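Against the full load

The advice printed in most dishwasher manuals, and repeated in most household columns, is to run the machine only when it is full. As a statement about water and electricity per item this is correct. As an instruction for running a kitchen I think it is poor, and I would like to set out why.

The term "full" has no agreed meaning. A lower rack reaches its limit by shape long before it reaches it by volume. The tines are spaced for plates of a certain depth, and a rack that takes flat dinner plates in every slot will take pasta bowls only in every second one. Cups need a clear path for the spray and a downward-facing rim. A rack can therefore be full for bowls and half empty for plates at the same moment, and the person loading it will usually resolve the conflict by forcing something in at an angle.

I kept a log of this in our own kitchen, starting in January. It covers 108 loads in a household with heavy use of the kitchen, cooking at home for both main meals. The rule was to record any item that came out needing a second wash and to note what stood next to it. In 16 of those loads at least one item failed. Every one was a load I had marked as "full" on starting. The failures were cups and small bowls, mostly on their sides or nested against a neighbour. I make no larger claim for the log than that. The crockery was a mixed lot, chiefly Hakura bowls and a set of Tian cups with a thick foot, and another set would give other results.

The cost of a failed item is rarely counted. It is either washed by hand under a running tap, which spends part of the saving, or put back for the next cycle, where it occupies a place. There is also the cost of waiting. A machine held back for a full load holds dirty crockery for a day or longer, food residue dries on, and the user then selects the intensive programme to deal with it. On our machine, a Jistik, the intensive programme lasts much longer than the eco programme and runs hotter. I would sooner run eco at three-quarters full.

My proposal is a fixed time in place of a fixed quantity. Ours runs after the evening meal, whatever is in it, and is emptied before breakfast. Two practical consequences follow. The first is that clean and dirty crockery never share the machine, and the question of which it contains does not arise. The second is that the worktop stays clear, as there is always a rack with space in it. People who run to a full load tend to acquire a secondary store of dirty cups beside the sink, and that store is part of the system even if it is left out of the sums.

Loading order matters more than loading density. I put plates in first, facing the centre, and then bowls. Cups go in last, with the rim down and the handle, where there is one, clear of its neighbour. Pans I wash by hand. I pull the rack fully out for all of this – a rack loaded half extended is filled at the front and neglected at the back. The exception I allow is a very small household, where one day's use may be 2 plates and 2 cups. For that case a daily cycle is plainly wasteful, and either hand washing or a compact machine of the Fernivholm type is the better answer.
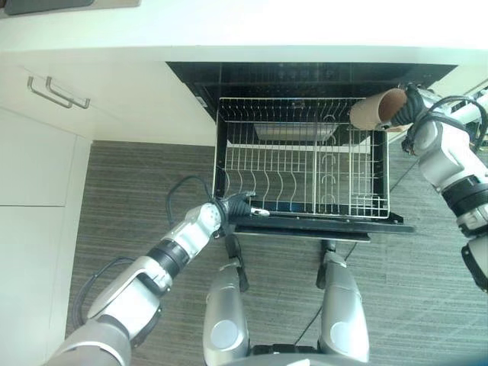
The lower rack pulled out over the open door, then the pale veined marble.

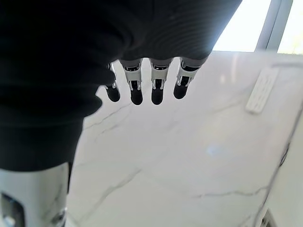
Kaiwen Lu: I agree on the fixed time but would run it in the morning. Our evening load always misses the late tea cups, and they sit by the sink until the next night. Did you record which end of the rack the failed cups were in? With us it is always the corners, full load or not.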